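布をたたむだけの話

「たたみ方を変えれば暮らしが変わる」という類の本や動画を、私はあまり信用していない。変わるのは引き出しの中だけだろう、と思っている。それでも9月から、うちの布ものを一枚ずつたたみ直している。きっかけは引き出しが閉まらなくなったことで、志は低い。

最初に試したのは、Clutelというサイトで紹介されていた「立てる収納」だった。三つ折りにして、さらに折って、立てる。説明では布が自分で立つことになっているのだが、うちの薄い綿はすぐにおじぎをする。厚手のタオルなら立つ。厚手のタオルは、どうたたんでもたいてい立つ。これを方法の手柄にしていいのかどうか。

次にMamwoodの仕切り箱を買った。996円。値段に文句はないが、箱の幅に布を合わせるために、結局こちらが折り方を変えることになった。収納用品を買うと、いつもこうなる気がする。

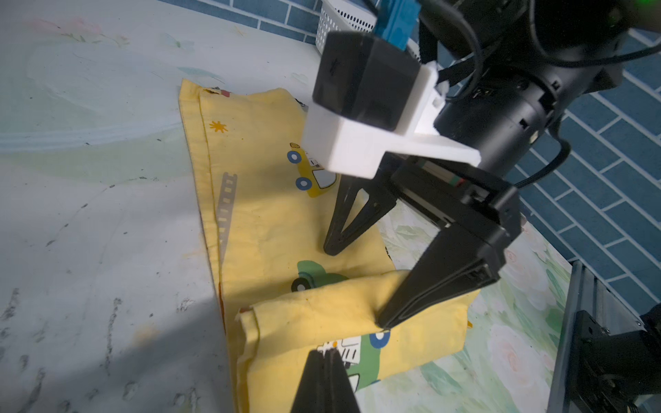 暮らしの手しごと部 Zutby(布もの班)

黄色い綿の布で、車の柄が入っている。緑の車や、青いタイヤの黄色い車、それに灰色のはしごまで描いてあって、折るたびにどれかが半分になる。子ども向けの柄だと言われればそうなのだが、無地よりは表裏の見当がつきやすいので、練習にはよく使う。

問題は折り目だ。端と端をきちんと合わせたつもりでも、重なったところがふわっと盛り上がる。写真の手前側のあの厚みである。本には「手のひらで空気を抜く」と書いてあるけれど、抜いたそばから戻ってくる。アイロンをかければ済むことで、それならたたみ方の本ではなくアイロンの本を読むべきだったのかもしれない。

ひとつだけ、これは使えると思ったのは、縫い目のある端を基準にすることだ。三つ巻きに縫ってあるような端は布のほかの部分より張りがあるから、そこを机の縁と平行に置いてから折ると、確かにずれにくい。ただし縫い目そのものが曲がっている布では、曲がりに忠実な仕上がりになる。うちには2枚ある。どれも安かった。

机に掛けている淡い色のテーブルクロスについても書いておく。白と薄緑と薄桃色がにじんだような柄で、気に入ってはいるのだが、たたむ作業には向かない。下の布まで一緒に動くのだ。滑り止めを敷けという助言もZutbyの掲示板でもらった。たたむために敷くものが増えていくのは、どうも納得がいかないので、まだ買っていない。

Liという折り板も試した。板に布をのせて、ぱたんと倒すあれである。シャツにはいい。四角い布に使う理由は、私には見つけられなかった。布はもともと四角い。

「7日続ければ手が覚える」とも読んだ。40日はやったと思うが、手が覚えたのは、途中で面倒になって丸めるほうの動きだった。丸めた布も引き出しには入る。見た目はよくないものの、取り出すときに隣の列が倒れないという点では、立てたものより扱いやすい。

今のところ、よく使うものは丸める、めったに使わないものは平らにたたんで下に入れる、ということにしている。引き出しは閉まるようになった。ただ、同じ時期に古い布巾をかなり捨てたので、たたみ方のおかげかどうかは判断を保留している。次は枕カバーをやる予定。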